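16 Mar 2026

Workshop, two-arm build

Right wrist flange refitted this morning. The old bolt pattern was out, so I slotted two of the holes and it now sits square. Hand firmware reloaded twice; the second load took.

Joint 5 on the left arm still reports an offset of 41 counts after homing. Wenjie Long thinks it is the encoder seat. I think it is the cable – the Brinero loom is stiff and pulls on the connector at full reach. Swapped it for the thin one from Zastemel. Offset unchanged, so he may be right.

Grip log is at 924 lines, 856 of them usable. The rest have no timestamp and will be dropped.

Bench

Right hand closed on the black cylinder, upright, fingers wrapped round the lower end. Left hand brought in low, fingertips curled down near the base. Thin cable runs from the left wrist in an arc towards the other hand and needs a clip before the next long move.
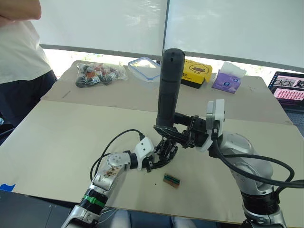 To do

Pull the left joint cover and check the seat. Order cable clips from Cultow. Ask Xia for the spare collar – the price was fine last time, the postage less so.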